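Notes on relighting a workroom
June 13, 2024

The old lighting in the workroom was a single ceiling fitting in the center of the room, installed by whoever owned the house before us. It was bright enough by any meter reading taken in the middle of the floor. The trouble was that all of the work happens near the walls, where you stand between the lamp and whatever you are doing, and so you work in your own shadow. I put up with this through one full winter and then started measuring.

What follows is mostly for my own reference. A few readers asked about it after the post on rewiring the Stallthorpe shed, so I have filled in the parts I would normally leave in the notebook.

Measuring first

A cheap light meter is good enough. The absolute figure may be off, but the ratio between two readings taken a minute apart is usable, and the ratio is what matters when you are comparing positions. I marked a grid on the floor with masking tape, set the meter flat at bench height, and read each point with the door shut and the blind down. Then I did it again with someone standing at each bench in the usual place. The second set was the useful one. At the north bench the reading fell by more than half.

Take the readings at night if you can. Daylight leaking around a blind changes faster than you can walk the grid, and I threw away one whole afternoon of numbers from last August for that reason.

Surfaces

The surface you work on is part of the lighting. A white laminate top throws light back up at your face, which feels bright and is tiring after an hour. A black one swallows small dark parts. I have settled on mid-tones with a matte finish, and a border that differs clearly from the middle, so that the edge of the work area is visible without looking for it.

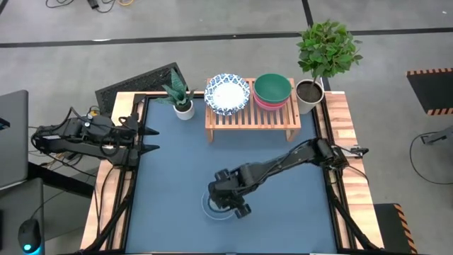 Slate blue mat, pale wood border.

Blue has a practical advantage in that very few of the things I drop are blue. Brass, steel, wood shavings and string all separate from it well. Green cutting mats do the same job, but the printed grid lines on them bother me – they look like hairs or scratches when you are tired.

Gloss varnish on a wood edge is worth avoiding under strip lights. The tube shows up as a bright line along the border, and it moves when you move. A light rub with a fine abrasive pad takes the shine down.

Fittings

I replaced the center light with two linear fittings from Trevaskis, each hung parallel to the long walls and set slightly in front of the bench edge on the user's side. The usual mistake is to hang them directly over the line of the bench, where any glossy sheet lying flat reflects the lamp straight back at you. Moving the fitting toward the room by the width of a hand cured this at the south bench. At the north bench a joist was in the way and I had to add a batten.

The drivers are dimmable. I run them at 7 on a scale of 10 most evenings and have never needed full output. The Iletti dimmer I tried first buzzed at low settings. Its replacement is quiet, although it has a dead zone at the bottom of its travel.

Color rendering

Color temperature gets all the attention on the box. The rendering index matters more if you handle anything glazed, dyed or painted. Two lamps can have the same warm white and still disagree about a red. My test is crude: some tableware with a bit of pattern and a solid color, looked at under the lamp and then carried to the window. If the blue shifts toward gray or the pattern loses contrast against the white, the lamp goes back.
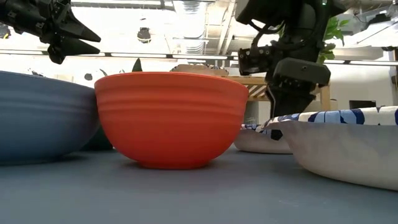

Cost and what I would change

The fittings were most of the expense, followed by cable and a new switch plate. I would buy the better meter next time, as the one I used drifts when its battery is low and gives no warning. I would also run a separate circuit for the benches. At present they share a switch with the rest of the room, and the layout of the old conduit makes that awkward to undo.

The next job is the hallway at Jukuvbridge, which has no window and a ceiling too low for anything that hangs. I have the grid taped out already. Readings to follow when the plaster has dried.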